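Setting up pick-and-place with the Pluro tabletop kit

Applies to: Pluro arm with the two-finger gripper and the Nuvisero overhead camera module
Written by Kamil Baláž, checked by Iraís Nava

This page covers first setup and a basic grasp routine on mixed household objects. It assumes the arm is bolted down, the controller is powered, and the software is installed. If you bought the kit without the camera module, stop after step 2 and use the manual teaching guide instead.

1. Route the gripper cables
Leave enough slack for a full wrist turn in both directions. Jog the wrist to each limit at low speed and watch the loop. A cable pulled tight at either limit will cause position errors well before it fails.

2. Check the emergency stop
Press it with the arm moving at low speed. The arm must halt and the controller must report a fault. Release, clear the fault, and repeat once from a different pose.

3. Calibrate the camera
Place the calibration card flat on the table and run the Calibrate routine. It takes 30 images. An error above 4 mm means the card moved or the camera bracket is loose.

4. Lay out the objects
Play food and toy cookware are good starting objects: they are light, and the shapes vary. Keep small items clear of large ones on the first pass. Bottles should lie on their sides.
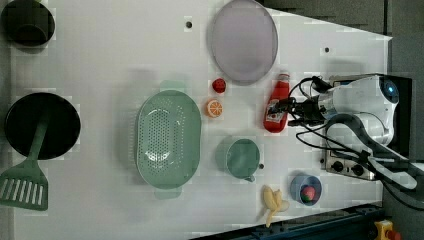

5. Set the grasp
Choose Top Grasp and select the object in the camera view. For a bottle, align the fingers across the body and keep them off the cap. Start with a closing force of 105 on the controller scale and raise it only if the object slips. Bowls and plates need Rim Grasp, a separate profile -- do not try them with Top Grasp.

6. Run and log
Run the first attempts at low speed with a hand near the stop. The log holds about 3000 grasps before it overwrites the oldest entries. Export it before changing profiles.

Known issues
Glossy white surfaces can wash out under direct overhead light. Lower the exposure or move the lamp.
Firmware from before April does not save Rim Grasp settings on shutdown.

Replacement finger pads are sold by Varela in packs of 4.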